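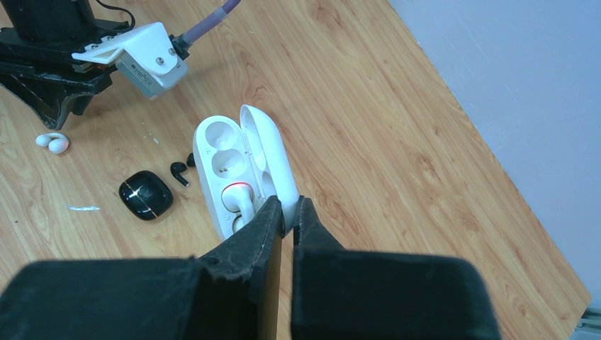 Week 6 handout: where your app keeps its state

Welcome back, everyone, and thank you to the people who stayed behind last week to help me get the projector talking to my laptop again. This week we're leaving screens and layouts alone for a while and talking about state, by which I mean everything your app has to remember in order to show the right thing at the right moment. I know that sounds a bit dry, but I promise you it's where most of the marks went missing in the first assignment, so it's worth a slow read with a cup of tea. Think of an earbud case, the glossy white pill-shaped kind with a flip-up lid. The lid can be open or closed, and a companion app on your phone might want to show one or the other. So who knows whether the lid is open? The case does, obviously, but now your app has a copy of that knowledge too, and the minute you have a copy you have to worry about it going stale. Keep that lid in the back of your mind, as I'll be coming back to it.

Local state and shared state

Local state belongs to one component and matters to no other part of the app. Whether a dropdown is expanded, what the user has half typed into a search field, whether a tooltip is showing: all local. Keep it in the component, let it disappear when the component does, and don't feel guilty about it.

Shared state is anything that two or more parts of the app need to agree on. The signed-in user is the classic one, along with the contents of a cart, or the language the user has picked. Our open-or-closed lid is shared state if the home screen shows a little badge for it and the device screen shows a big drawing of it. If each screen keeps its own idea of the lid, sooner or later they'll disagree, and your user will (quite rightly) trust neither.

My rule of thumb is to start local and lift things up only when a second component comes asking. Vinh Hồ, who took this course before tutoring it, likes to put everything in a shared store from day one and then move things down, and we've had some very enjoyable arguments in the corridor. Either will pass. What won't pass is having the same value in both places with no plan for which one wins.

Derived values

A derived value is one you can work out from state you already have. If you're storing a list of messages, you don't also need to store the number of unread messages. Work it out when you draw the screen. I marked a lovely submission in the first assignment, really tidy code, where the unread badge had its own variable and had to be updated in five different spots, and of course one of them had been missed.

People do ask me about speed. With a list of 600 items, filtering on every redraw is very unlikely to be your bottleneck on any phone made recently. Measure first, please! If the profiler tells you it's slow, cache the result and write a comment saying what makes the cache invalid.

State that lives somewhere else

Now for the lid again. Some state doesn't belong to your app at all: it lives on a server, or in a Bluetooth accessory, or in the phone's own settings. Your app holds a snapshot, and a snapshot has an age. I'd like you to get in the habit of storing three things together: the value itself, when you received it, and whether a request for a newer one is under way. Once you've got those, your loading spinners and your "last updated" labels more or less write themselves.

Be careful with optimistic updates, where the app shows the new value before the other side has confirmed it. They feel wonderful for favouriting a song. They're much less wonderful for payments. Always keep the old value handy so that you can roll back, and tell the user in plain words when you do.

Frameworks

We're using Berna in the labs and the slides follow its naming, so a "holder" in these notes is what Drinik calls a "well". If your group has chosen Drinik for the project, that's perfectly fine, and Nest Wogan has kindly written up a page of equivalents that you'll find in the course folder. The ideas carry across even where the syntax doesn't.

For the lab

Open the Jovano starter project and run it before you change anything. There are 2 bugs in it, both to do with duplicated state. Find them, fix them, and write a short paragraph on each explaining which copy you kept and why you favoured it. Please commit after each fix so that your tutor can follow your thinking.

If you finish early, add a "last updated" label to the device screen. Don't worry about making it pretty; grey text is a perfectly respectable colour choice.

Labs are in the usual room. Hanyu Jin has the morning group and Shigeru Murakami has the afternoon one, and if you need to swap, email both of them so they can organise it between themselves.

Reading for next week

Chapter on persistence in the course reader, up to the section on migrations. You can skip the part about encrypted storage, as we'll get to that in April.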